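Fatuvham drawer cell – README

Setup and upkeep notes for the small cabinet cell, last gone over 13 August 2024.
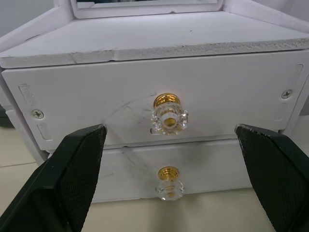

What this is

Hi! This file covers the drawer cell: one arm, one two-finger gripper, one wrist camera, and a little white two-drawer cabinet with crystal-style knobs. If you only want the recordings, skip to the folder notes near the bottom. If you're going to switch the thing on, please read the whole file first (it's short, I promise).

I look after the cell most of the time. Hanna Szczepańska wrote the recording scripts and knows far more about them than I do.

Names you'll run into

Pembridge is the arm controller config. Stępień is the calibration script. Ferine is the logger, and it's picky about disk space – give it 32 GB free or it quits halfway through a session without saying much.

Setting up the cabinet

Put the cabinet square to the arm, knobs facing the gripper, and push it back against the stop. I tape the feet down. Then jog the gripper in until both fingers show in the wrist view with the lower knob sitting in the gap between them. If one finger shows a lot more than the other, the camera mount has slipped, so fix that before you touch any numbers.

Run Stępień next. It wants 15 poses and takes its time. Don't lean on the table while it's going! I did this in April and spent a whole afternoon chasing an offset that was just me.

The knobs

These are my favorite part and also the biggest headache. They're clear and faceted with a shiny gold base, so they throw highlights all over the place and the detector gets confused. Keep the lights bright and even. A single desk lamp from the side is the worst thing you can do. Leave the exposure locked at whatever the Pembridge file says, even if the picture looks a bit flat to you.

Knobs work loose with all the pulling. I check both of them by hand at the start of every session and snug them up from inside the drawer.

The screws

The upper drawer front has two silver Phillips screws, one toward each end. They should sit flush. Finger tight plus a small nudge is plenty, and please use a hand screwdriver. The cut edges of the panels are already rough and a bit chipped, and I'd like to keep what's left of them.

Scuffs

There are gray scuffs and thin curved scratches on the upper front, to the left of the knob. Leave them alone. The older recordings were made with marks on the fronts too, and I don't want a freshly painted cabinet turning up in the middle of the set.

Finger pads

Black pads, diamond pattern on the inside faces. Brush them out after each session and wipe with a barely damp cloth. Swap them as a pair when the pattern gets shallow – one new and one old pad will twist the knob as the gripper closes. After a swap, rerun Stępień from the top.

Grip force goes in the Pembridge file under close_force. It's set to 8 and that has been fine for both drawers.

Folders

raw/ has everything Ferine writes, 3,678 episodes at the moment.
clean/ is the same thing minus aborted runs.
calib/ has one file per Stępień run, newest last.

Known problems

Ferine sometimes stamps the first episode of a session with the previous session's name. Rename it by hand.

The lower drawer is harder to line up than the upper one in the wrist view. Start your tests with the upper drawer, and leave the lower approach speed where it is unless you've talked to Hanna.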